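Folding Laundry the Hard Way: A Visit with the Builder of Furik

I spent an evening in Drundden with a woman who is teaching a robot to fold her clothes, and I came home with a bag of stripped screws and way too many notes.

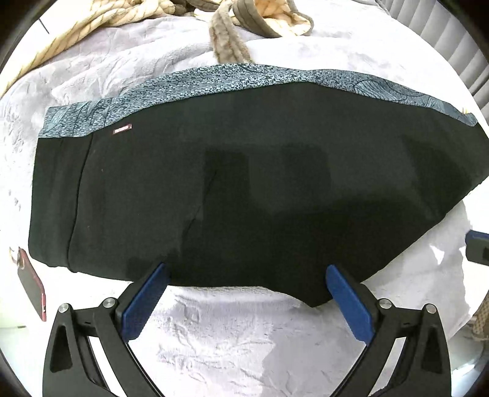
Starting with the hand

First thing to know: there are two halves to Furik. There's the arm, bolted to a bench in the shared workshop on Haddadin Street, and there's the thing you hold in your fist, with the black arms and the blue finger pads. I'd gone over there to see the arm (of course I had, I've been following her posts about it since May) and spent most of the visit asking about the other one.

She asked me not to use her name, mainly so her coworkers don't start bringing her their towels. Fair enough! She does billing for a dental office, and had never built anything bigger than a birdhouse before this.

"I started with the robot arm like everybody does," she told me while she cleared a spot on the bench for my coffee. "I had it up and moving and it was great, it waved at people. Then I tried to drive it through one fold with a game controller. One T-shirt. It took me 30 minutes and the shirt looked like I'd slept in it."

So she built something she could fold with herself. You squeeze the handle, the fingers close, and a little camera mounted on top records what they're doing. Later on all those recordings get fed into training, and the arm, which wears the same fingers, tries to copy her.

"I already know how to fold pants," she said. "I've known since I was nine. What I don't know is how to explain it to a motor. This way I just fold the pants."

About those fingers

I got to hold it. It's lighter than I thought, and the squeeze has a nice springy feel, a bit like salad tongs. The linkages have triangles cut out of them, and I assumed that was for looks.

"Everyone thinks so! No, it's weight. I did the first set solid and my wrist was killing me after one basket. I took out as much as I dared and then one snapped, so I put a little back."

The pivots gave her more grief than anything else in the build. They're plain screws, and if you tighten them enough to get rid of the wobble, the fingers stick. If you back them off so the fingers move freely, the tips wander and miss each other. She went through 2 complete sets of arms before she got holes she was happy with, and she still carries a screwdriver in her back pocket whenever she's recording.

"I used to put thread locker on everything because a video told me to. Then I needed to take it apart. That's where your bag of screws comes from, by the way. Please take them away from me."

The pads I liked right away, because they're such a loud blue. She picked the color because so much of what she owns is black, and she wanted to be able to see the tips on the recording. There's a fine texture on the face of them for grip. Smooth ones, she says, slid right off anything stretchy, and her first rough ones grabbed so well that they pulled threads out of a sweater she was fond of.

"I wore it anyway. It's a gardening sweater now."

I asked what the whole thing cost and she had the answer ready, which makes me think somebody at home has asked too. The handheld half came to $108, and that's with the camera but not counting the arms she threw out. Most of the hardware came in a mixed box from Plovico, the surplus place out past the rail yard, where you pay by weight and they don't care what you take. She went back twice for more springs. The arm itself she wouldn't put a price on. "It was a trade," she said, and looked at the ceiling.

The bed, the floor, anywhere but the bench

I'd pictured her recording at the workshop, all neat, with a lamp and a gray mat. She did it that way for a while. The arm then learned to fold things beautifully on a gray mat under a lamp, and went to pieces anywhere else.

"I put a towel down on the mat one day, a plain towel, and it acted like it had never seen the world before. It grabbed the towel. It left the shirt alone and folded the towel!"

These days she takes the gripper home and records wherever the clothes happen to be. Fuzzy blankets are her favorite surface at the moment and also the one she complains about most. A soft blanket gives when you press on it, so the tips push down and you get a pinch of blanket along with your clothes. She showed me the move she uses, coming in low at the edge of the cloth with the fingers open, sliding one tip under, and only then squeezing. I tried it and picked up the blanket. I tried it again and picked up the blanket. She was very nice about it.

Does she tidy up first? "No, and I had to make myself stop. I was moving everything out of the way and smoothing the bed like my mother was coming over. But I want it to work in my house, and my house has stuff in it."

Black clothes are a whole separate headache. A camera that small has trouble with them, she says. The wrinkles go dark, the folds go dark, and in the evening she can't tell on playback if there's one layer or three. Waistbands with a pattern help a lot, and so do labels, anything that says "this end up." She admitted to standing in a store recently and choosing clothes by how well they'd show on camera.

The lens is a very wide one, so on the recordings straight edges bow out like a barrel. I asked if that bothered the software. She said the software had been fine with it from the start and that she was the one who got seasick. She used to flatten the video so she could stand to watch it, then found she was losing the corners, and the corners are where the next thing to grab tends to be. So she's gone back to the bendy version and watches it in short bursts.

363 folds

That's where the count stood when I visited. 363 recorded folds, all hers, in a folder she backs up to a drive in the kitchen drawer. She had thrown away plenty more. Her rule is that a bad fold stays if she fixed it on camera, and goes if she gave up and used her other hand.

"The fixes are the good ones. If I only ever show it perfect folds, then the first time a sleeve flops the wrong way it's got no clue. I learned that one slowly and I was cranky the whole time."

And then she switched the arm on for me. I'll be straight with you, it was slow. It hovered over a dish towel long enough that I started talking about something else, and then it dipped down, got the edge, lifted, carried it over and let go. Crooked, but folded! I clapped. The guy at the lathe across the room clapped too, and I got the feeling he'd heard a lot about this towel.

The second try, it missed the edge and closed on air and then very carefully carried the air across to the other side. She didn't even look up from her tea. "It does that," she said. "It can't feel anything. It thinks it has the towel because it closed. I want to put something in the fingers so it knows, and I've got no room in there to put it."

What she'd do over

I always ask this one. She'd have built the handheld part first and left the arm in its box until she had a full folder. She'd have used the same screws everywhere, one size, instead of whatever was on top in the Plovico box. And she'd have labeled the early recordings, because she has a big batch from the spring with names like "test" and "test new" and "ok this one," and she's going to have to sit and watch every last one of them.

She wouldn't change the pads, and she got a little fierce when I wondered out loud about a softer material. "I have had it with materials," she said, and that was the end of that.

Shirts with buttons are next. She's been putting them off, and when I asked about fitted sheets she laughed so hard she had to set the gripper down. There's a second handheld half-finished on the shelf behind her so she can record with both hands, and it's waiting on a spring that's the right length. If you've got a drawer of small springs and you're anywhere near Drundden, the workshop on Haddadin Street is open in the evenings, and you can leave them in the coffee can by the door with "Furik" on it.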